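Recording rules for bench work: your questions

Last revised September 14, 2024

Do we really need a written standard for moving tape into a tray?
I was sceptical too. Then I read the notes for 390 runs at Doltley and found that "done" meant 3 different things. So yes, though the standard needn't be long, and the Brerum draft at 20 pages was mostly padding.

Who decides whether a run counts?
Danuta Gajewski. The operator doesn't mark their own work. A run with no written outcome is left out, however good it looked.

Can a run be judged from one view?
The suppliers' leaflets say so. I don't believe them. A wrist view is good for finger position and poor for almost everything else. Keep every view and label each one at the start.

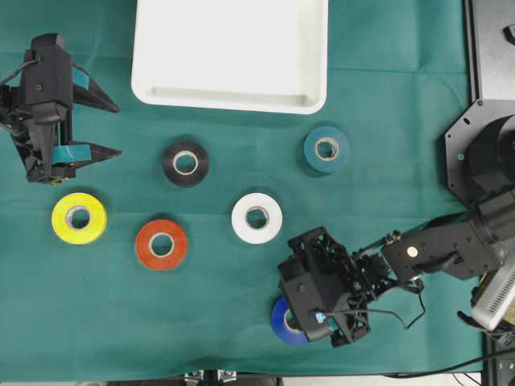
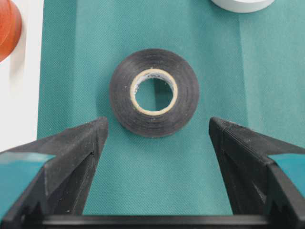
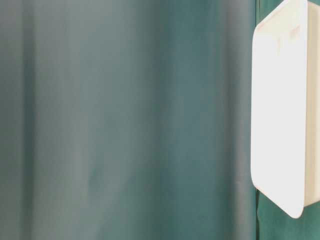

Tape sorting bench, three views. The first has both arms in it, the second is from the wrist.

Does the colour of the cloth matter?
More than people admit. A teal roll on green cloth is a fair test only if you write down that it was used. Leaving it out to lift the score is cheating, and I've seen it done.

Must the cloth be flat?
Smooth it before each session. Small creases are allowed – a fold that tips a roll is not.

May I reach in while an arm is powered?
No. Stop both arms first, even if only one is moving. "It was only a second" was the excuse in run 939 as well.

Will following this make our results better?
I doubt it. They may well look worse for a while, as the doubtful runs drop out. Eugeniusz Zawadzka will go through the first set in October and we'll see whether the Sikora figures hold up.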